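Game Design 2: Mobile Games
Handout 5 — Touch controls for fighting games
Instructor: Narendra Saxena
10 October 2022

Read this before the lab. Bring your button layout from September, on paper or on your phone. 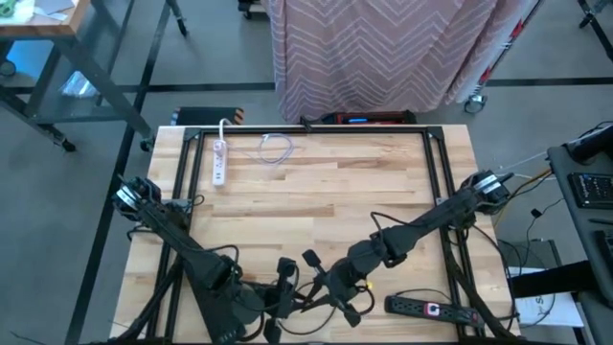
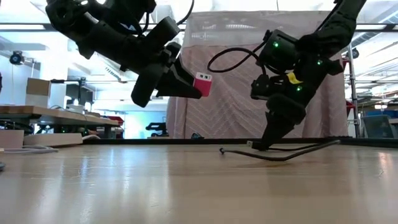
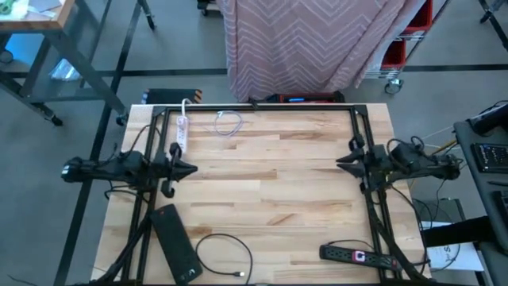

Two black robot arms over a wooden tabletop, three views.

1. The problem with glass
A gamepad has edges you can feel. A touch screen has none, so thumbs drift during a long match and players miss buttons they think they pressed. Make the touch area larger than the drawn button.

2. Input buffer
The game keeps a press for a few frames and uses it as soon as the character is free to move. Our class project, Ostus, runs at 60 frames per second with a buffer of 5 frames. Ashok Semwal tried 13 in his build. Combos got easier, but old presses fired after the player had changed plans — blocking suffered most.

3. Special moves
Quarter circles are hard to draw with a thumb. Common fixes:
- one special button plus a direction
- a swipe in place of the circle
- a hold, with a 200 ms limit

Senesard (last year's project) used the hold. Testers liked it on offense and disliked it on defense.

4. For the lab
Work in groups of 3. Pick one move, build it two ways, and have another group play both. Write down missed inputs only. Opinions go on the second sheet.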